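Triltwood Butcher-Block Table, Maple, Oiled Finish
Reviewed by Bianca Anghel

I bought the Triltwood table to replace a desk with a veneer top that had started to lift at the corners. It cost $229 with shipping and came in two boxes. Assembly took me most of an evening. The legs bolt to steel plates under the top, and the holes lined up on all but one of them.

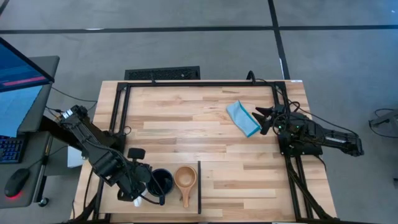

Oil is what I would plan for before buying one of these. The factory coat is thin, and a glass left a ring on mine in the first week. I sanded the spot with 200 grit and put on 2 coats of plain mineral oil, and the ring is gone. The wood is built up from long strips, pale with streaks of tan and brown, so a touched-up patch does not show much. Mine stands on gray carpet, and I put felt under a rag to catch drips.

After 6 months the top is still flat. One seam near the back has opened slightly, and I can feel it with a fingernail. Triltwood answered my email in a day and sent a tube of filler. I have not used it yet.

Four stars. The legs could be an inch taller.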